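Collecting suturing examples for a learning system
Project report, November 2021

Our project was about gathering demonstrations of surgical suturing with two robotic instruments, so that a learning system could later be trained to predict the next movement. We did not train the final model ourselves. Our part was the recording, the sorting and the labelling.

Each example is one short piece of the task, such as pulling the thread through or tying a knot. We recorded 700 pieces and kept 613. The rest were dropped, mostly for missing joint data or a picture too dark to label. The Wovitz logging software saved the joint positions of both arms with the video, and we checked the timing by hand in May.

Labelling took far longer than planned. The hard part was deciding where one step ends and the next begins – a thread held tight between the jaws and a knot can belong to either. We wrote a rule that the step changes when one of the jaws opens, and went back over 346 pieces that had been labelled before the rule existed.

Blood near the incision also caused trouble. Dark thread shows up well against red, but bright reflections on the metal jaws confused our first tip tracker. We marked those tips manually.

Still to do: a second labeller for the knot-tying set, and a separate label for loose thread tails. 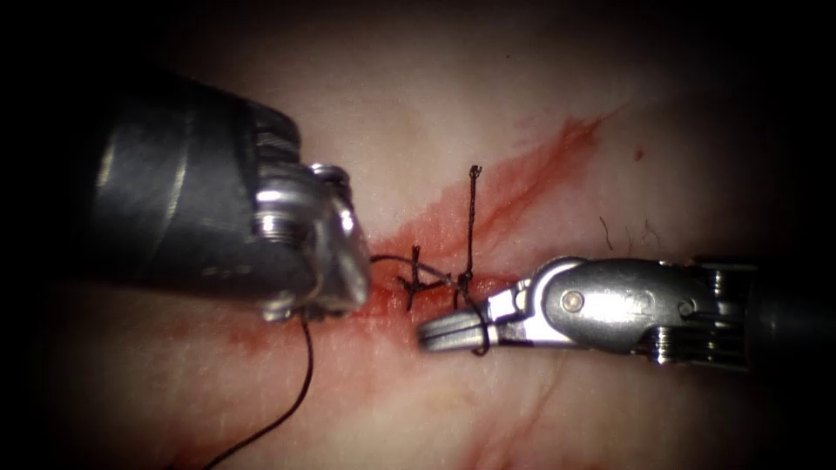 T. Psarras
Student, data collection and labelling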